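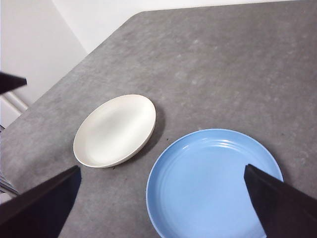
FOR IMMEDIATE RELEASE

Thursday, May 31, 2018

Free summer concerts are coming back to downtown Trisard, and there's a new spot for them

TRISARD — I've been waiting since February to send this out, so forgive me if I sound a little excited. The Thursday evening concert series is back for the summer, it's still free, and it's moving to Veltum Square!

My name is Hưng Đinh and I book the bands. I also drive the van with the cables in it and answer the phone when someone wants to know whether their dog can come (yes, on a leash). If you came to the shows in past years, you'll remember them on the library lawn. We loved that lawn. It also turned into a swamp every time it rained, and by last August there were so many people on it that latecomers were listening from the sidewalk across the street.

Veltum Square is paved, it has shade on the west side until sundown, and the town has said we can close Pap Street from Mill to Second on concert nights. That gives us room for up to 539 people with lawn chairs, plus a strip along the curb for the food trucks. The street closes at 4 p.m. and opens again at 10, so if you park there for work, please be out by a quarter to four. The tow truck driver has asked me to say this as often as I can.

We had 153 bands and solo acts send us something this year. I listened to every one of them, mostly in the van. Picking was hard, and I'd like to say to anybody who got a no from me that I kept your songs and I still play a few of them. We ended up with 22 acts, two on most nights and a single longer set on the first and last. There's a brass band, a couple of fiddle players, a surf group from up the coast and a gospel choir that I've been chasing for three summers. The high school jazz ensemble opens for the choir in July, and their director tells me they've already started arguing over solos.

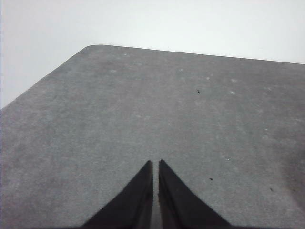 Music starts at 6:30 and goes until 9. I know some of you asked for later shows, and I did bring it up, but there are families living above the stores on Pap Street and nine o'clock is what we shook hands on. Opening acts play 45 minutes, then there's a half-hour break so you can get in line for tacos, and then the main act comes on. If the weather looks bad we'll make the call by 2 p.m. and put it on the town website and on the board outside the hardware store. Rained-out shows move to the following Tuesday at the same time.

Paying for all of this is always the question I get, so here goes. Trenex has signed on as the main sponsor for the season and is covering the stage, the sound system and the portable restrooms. The town is paying for the street closing and one officer per night. Everything else comes out of the food truck fees and whatever you drop in the bucket at the sound booth. Last year that bucket covered the bands' gas money for the entire summer, so thank you!

"I grew up playing on a flatbed trailer behind my uncle's garage, and I'd have given anything for a stage like this one," I told the town council in February, and I may as well quote myself here because it's still true. They voted yes that same night.
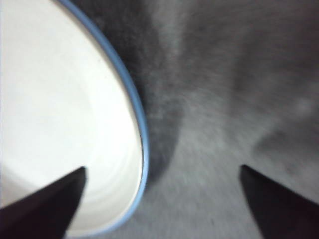
What to eat and where to sit

Three trucks will be there every week and a fourth spot rotates. Tacos, dumplings and wood-fired pizza are the regulars. The rotating spot goes to a different local kitchen each Thursday, and there are still a few open dates, so if you run a small place in town and want to try feeding a crowd, call me. Picnics are welcome too. You can bring your own food from home or carry something over from any of the restaurants on the square (several are doing takeout on concert nights, and the bakery is staying open until 8).

Bring a chair or a blanket. Low chairs go in front, taller ones behind the second lamppost, and the space right by the stage stays open for dancing. Last year a group of grandmothers took over that space by the second song most nights and I'd love to see them again. There's a reserved area for wheelchairs on the level stretch by the fountain, with a clear path in from Second Street. Please leave glass bottles and grills at home.

Getting there

The lot behind the post office has 88 spaces and it's free after 5 p.m. When that fills up, try the church lot on Mill, where they've kindly said we can park as long as we stay off the grass. Bike racks are going in at the corner of Pap and Second. The number 4 bus stops a block away, but the last one leaves at 9:20, so don't stand around talking as long as I do. 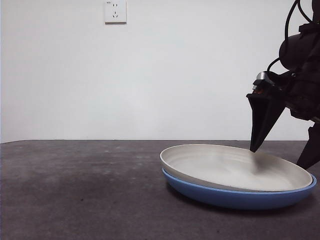

Helping out

We need people to set out cones, hand out programs and fold up tables at the end of the night. It's two hours or so, you get dinner from the truck of your choice, and you can hear the music from every job except the one at the Mill Street barricade. (Whoever takes that one gets dessert as well.) Teenagers are welcome from age 14 and I'm happy to sign school service forms.

If you own a pop-up canopy that you could lend us for the season, I'd like to hear about that too. We're short a couple, and the sound booth really can't get wet.

The first concert is on the second Thursday in June, with the brass band marching in from the post office lot at 6:15. Walk along behind them if you like — that's how we're opening the season. The full schedule is up on the town website, and printed copies are at the library, the hardware store and the bakery.

Media contact

Hưng Đinh, Trisard summer concerts. Leave a message at the town events desk and I'll call you back, usually the same day. Reporters and photographers don't need passes, just come find me at the sound booth.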